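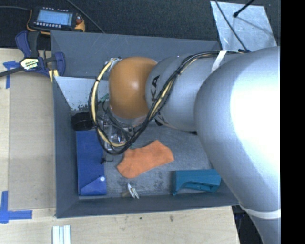
Open Day at Fluladgate: Questions and Answers

Visitors to the Gusel robot lab ask us many of the same things every year. Please read this page before you write to us.

When is the open day?
June 21, 2018, in the main hall at Fluladgate. The doors open at noon and close at 6 p.m. The October open day is for school groups only and has its own sign-up page.

What will I see?
The main demonstration is bin picking. Household items such as a sock and a snap pouch lie in a gray bin, and a large arm with a gripper works above them. The other stations are smaller and are listed on the floor plan at the entrance.

How long is a demonstration?
Each one lasts 20 minutes, with time for questions at the end. There are 4 during the afternoon. You may stay for more than one if there is room.

Do I need a ticket?
Yes. Tickets are free, but the hall can take only 2000 people over the day. Print your ticket or have it ready on your phone.

Does the robot know the items ahead of time?
Some of them. The software, called Relaleo, was trained on a set of 3000 items. Staff also put in items that are not in the set. Failed picks are common with those.

Can I bring something for the robot to pick up?
Yes, if it fits in one hand and weighs less than a full soda can. No glass, food, liquids or batteries. Hand it to the staff at the desk before the demonstration starts. We can't pay for damage.

Can I touch the robot?
No. Stay behind the yellow line on the floor while the arm is powered. A hand-guided arm called Cù is at the back of the hall, and visitors may move that one themselves.

Is there an age limit?
Children under 12 must come with an adult.

May I take pictures?
Yes, without flash. Tripods are not allowed in the aisles.

Where do I park?
Use Lot C behind the hall. Accessible spaces are next to the side door.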